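Search the site Search

Callwood Reuse Newsletter – March

The bottom of the bin

Every sorting room has a bin that is never quite empty. Ours at Callwood is grey, metal and old enough to have opinions, and by the end of the month it has usually settled on its favourites. The pens go. The decent boxes of envelopes go. What stays behind is the stuff that two people have each picked up, turned over and put down again in the hope of the other one dealing with it.

We took in 1,212 items during February, which is a lot of other people's cupboards. Of those, 1,020 went back out again to schools, workshops and the man from Dreren who will take anything with a lid. The rest is what you might call stock, if you were feeling generous.

The metal bins have taken most of the punishment. Paint has worn away on the back wall of the nearer one, and the floor is all fine scratches and stains, with a small round hole towards one corner that has swallowed more drawing pins than we care to admit. They came from the old Havlíček works when it cleared out its stores, and we were told at the time they would need replacing within the year. That was 11 years ago. 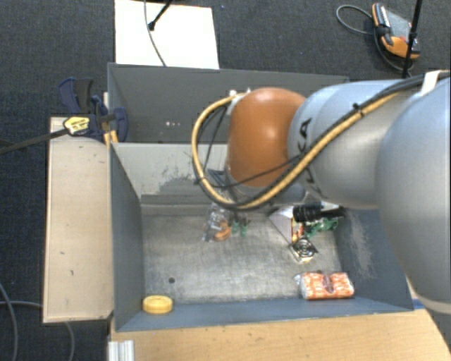
What stays in, what goes out

A few reminders, as the same things keep coming back to us.

Tape. Half a roll is welcome. A cardboard ring with a memory of tape on it is not. Anything round and yellow gets a second look, as lids and rolls have been put on each other's shelves before now.

Clear plastic packaging. Please open it before you bring it in. A crumpled packet takes up the room of three flat ones, and we then have to find out whether there is anything inside.

Small bits. If you know what they belong to, tape them to it. If you don't, neither do we.

The Zollent shelving has arrived, minus one bag of bolts, and will go up along the far wall once the bag does. Until then please don't lean on it. It looks finished – it isn't.

Drop-off is open until 4 pm as usual. Bring a bag if you're collecting, as we gave out almost 900 of ours last year and have seen very few of them since.

Shares 11 | Comments 0

Contact us | Copyright Callwood Reuse | Back to top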